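January, suture practice, afternoon

Had the bench to myself until three, so I finally got through the knot drills I keep putting off. The Seneviratne tray is a mess again – two needle holders in the wrong slot, and the short scissors living in a drawer with the Arkeo leftovers. Put it all back and wrote 214 on the lid in marker so it stops wandering off to the other room. 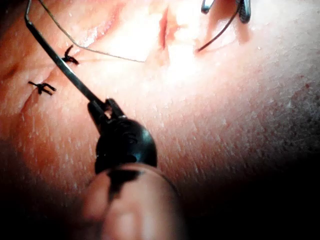
Spacing is still my weak spot. I rush the first few and then get fussy toward the end, and Kumudini Dewan caught me at it last time too! She wants the bites even before I worry about speed. I do like how short the cut ends are on the two black knots, spread out like little stars, and the reddish opening near the top would be a good spot to talk through edges with the new people. Glare up there is awful though – turn the lamp down next time.

To do: reorder black thread from Panbridge (item 113), ask Kumudini about the Busis pads.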